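4.3 Recording by hand

1. Hold the lead arm and close its gripper on the bottle. Move slowly.
2. Pause before you lift.
3. Save the run, or press Discard if you bumped anything.

Note: Drerker says 33 runs will teach a pick. We doubt it. Muchen Lü needed 744.

Check both camera views:

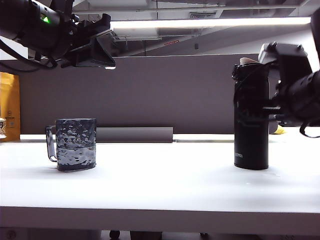
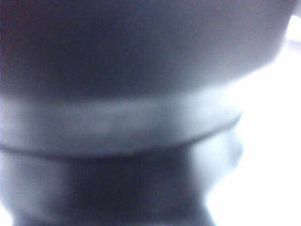
Caution: A saved run only means the file closed. The software can't judge your grip, whatever the "quality score" claims.

4. Repeat from step 1 with the mug.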